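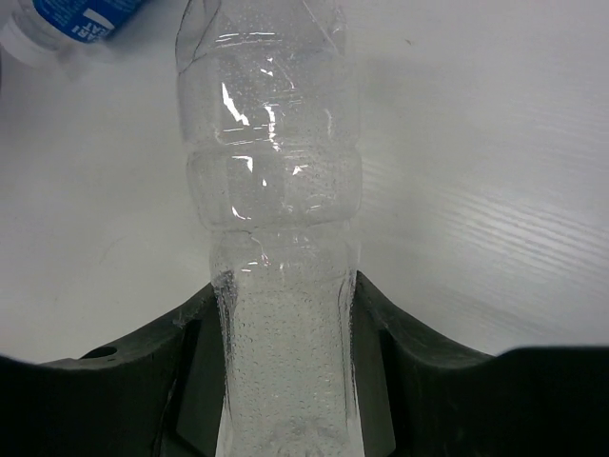 Clear bottle held at the lower body, below the grip rings.

What rules do you use for bottles on a two-arm bench cell?

Posted by garkel_bench

We have a small two-arm cell at Lollanell that sorts drink bottles off a table into a bucket. Some of the runs are under teleoperation and some are under a trained policy. It was put together quickly and the written rules never caught up. Right now our entire procedure is half a page saying to wear glasses and keep your hands out.

I've been asked to write something proper before October, when people from two other groups start sharing the bench. I'm after the day-to-day rules that you would expect to see on the wall, plus anything you'd want logged. I know ISO 10218 is the usual starting point for industrial robots, but these are light desktop arms and a lot of it reads like it was meant for something that could put you through a wall.

Specific things I can't settle:

Do you allow both arms over the bucket at the same time? One of our operators does it constantly and another refuses.

Do you let people reset the bottles by hand while the motors are powered?

How do you decide when a bottle is too beaten up to use? We go through a lot of thin clear ones and they crease after a while.

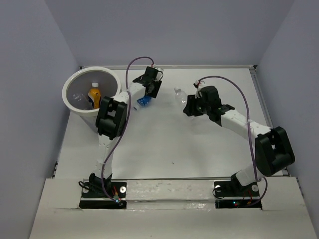
Replies

Posted by Fionnuala Ó Gríofa

I wrote the bench rules for our group and have rewritten them twice, so take what's useful.

Start with a risk assessment even if the arms are small. ISO 12100 is the general one for machinery and it doesn't care how big the robot is. Go through pinch points, dropped objects, cable snags and unexpected starts. Ours ran to 11 lines in a table and took an afternoon. If your workplace has a safety office, get them to read it before the other groups arrive. Your provincial or state rules on guarding and lockout apply whatever the forum says, me included.

On hand resets: motors off, every time. A held pose is still a powered pose. People will tell you the arms are only holding still and that's true right up until a process restarts and sends an old target. We put the stop button where the person resetting has to reach past it, and the rule is that you press it before anything of yours crosses the front edge of the table. Releasing it doesn't start motion. Somebody has to start the run again from the keyboard and say so out loud.

Cables are the one I'd put more effort into than you have. A loop at the wrist has to be long enough for full reach, and a long enough loop will also droop over whatever is on the table. Move each arm through its whole range by hand with the power off and watch where the loop goes. Check it against the bucket rim in particular. 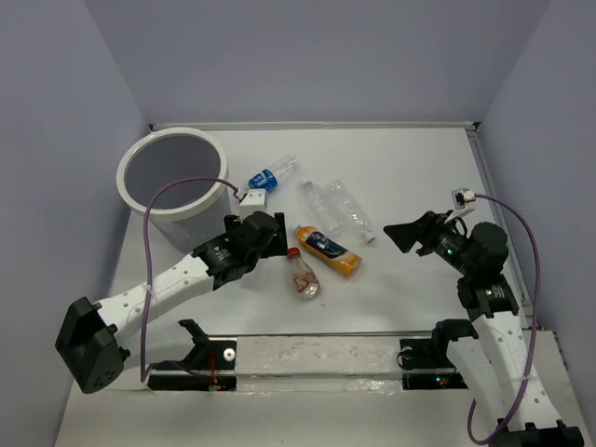
Layout is worth a rule of its own too. Decide how many bottles go out at the start of a run and where they're allowed to be. We mark a zone on a paper template, set the bottles inside it in any orientation, then lift the template away before starting. Nothing goes within a hand's width of an arm base. Mix the types on purpose – clear, labelled, coloured – but write down which ones you used, or your success rates won't mean much when someone compares two sets of runs.

All bottles empty. No exceptions for "just a bit of water left", there are open electronics on these things. Rinse them, leave the caps off until they're dry, then put the caps back on if your task uses them.

For retiring them, we number each one with a dot of marker on the base and pull it after 70 grasps, or sooner if the wall has a crease that changes the width at the grip point. The number is ours and I wouldn't defend it very hard. You'd want a lower one for very thin plastic and you could stretch it for thick coloured bottles.

Log at minimum: operator, mode (teleop or policy), software version, bottle numbers, outcome, and any contact between an arm and something it wasn't supposed to touch. Count a contact even if nothing broke. In our last block of 249 runs the contact column told us more than the outcome column did.

Posted by viklund_fan

just keep your hands out of it and you'll be fine. we've had a cell like that going for ages with no rules at all. if you want something to print, Flustolix used to have a one page bench sheet but I can't find the link now

Posted by tmorrow

I agree with most of what Fionnuala wrote. I'll add something on the bucket question because it didn't get answered.

We do allow two arms over the bucket, with conditions. One arm is named as the lead before the run starts. The lead goes in first and comes out last. The other arm can steady or nudge a bottle but doesn't close its jaws below the rim, and it backs out along the path it came in on. Speed is capped for both as soon as either one crosses the rim. If you can't set a cap in software, then I'd say one arm at a time and leave it there.

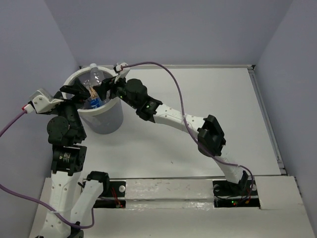 Both grippers at the bucket, with a labelled bottle standing inside.

Under policy control we're stricter. There's no promise that a learned policy respects the lead rule, so we have a separate check that stops both arms if the grippers get closer than a set distance. Work out that distance on your own arms, including whatever is bolted on top of the gripper. People measure from the jaws and forget the rest.

Also fix the bucket down. A bit of hook-and-loop under the base is enough. A bucket that slides when an arm leans on the rim will throw off every run after it, and you may not notice for a while.

Posted by garkel_bench

Thanks, this is a lot more than I had. The lead arm rule will probably settle the argument between our two operators. I'll do the risk table first and get it to the safety office, then write the wall sheet from that. Going to start marking the bottles this week.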